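Monday, craft room notebook, Rallness bench

Second go at the concertina cards for the spring swap and I am so pleased with how they're coming along! Marichka cut all the Virkine cardstock before lunch, so I got straight into scoring. The new bone folder is lovely – no more shiny tracks on the dark colors.

Folds at 3 inches this time. Last week's were narrower and the stack sprang open as soon as the band came off. These lie flat, even with the layered panel on the front.
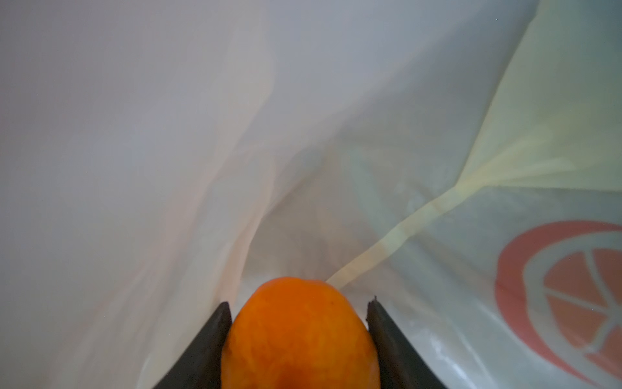

Filed under: Ink and Color

Tried the Prajapati pigment pads over the Holurwood stamps, the leaf set first. The rust color is gorgeous on cream but slow, slow, slow to dry. I smudged two fronts with my sleeve and then put my thumb in a third. Heat tool for 11 seconds sorts it, held well back or the card curls. Dye ink is still better for the sentiment, much crisper on the small letters.

Orest wants to try embossing powder on top while the ink is tacky. Yes please! Clear first, then the copper if there's any left in the jar.

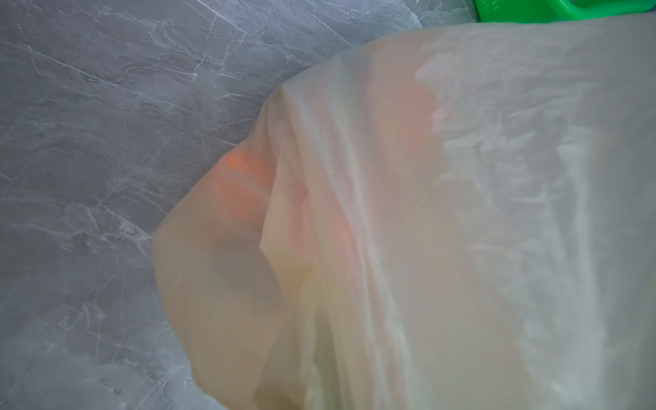

Plastic bag on the gray marble pattern

Adhesive: the foam squares were too tall under the leaf, and the card wouldn't go in its envelope. Switched to thin tape on the panel with one foam square under the leaf only, and now it slides in with room to spare. Remember to burnish the tape before folding (I forgot on the first one and the corner lifted).

Die 3908 needs an extra shim. Two passes with the shim gave a clean edge all the way around, including that fiddly bit by the stem. 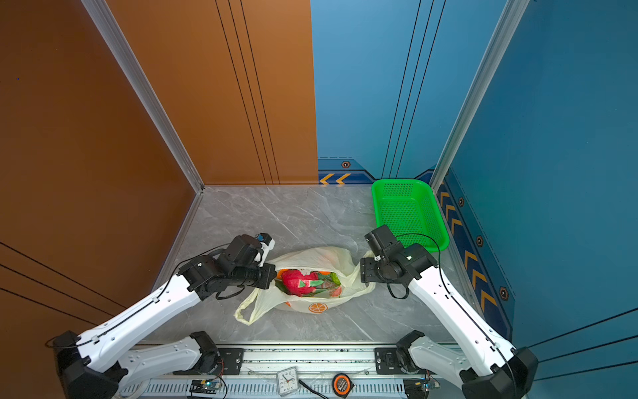 Orange and blue panels, marble-patterned floor

Seven finished and bagged, all with envelopes. Still to do: ribbon ends, name stamp on the backs, and ask Marichka whether she has more of the cream. I'd love to do a second set in greens – the moss pad next to that dusty teal looked so good on the scrap sheet.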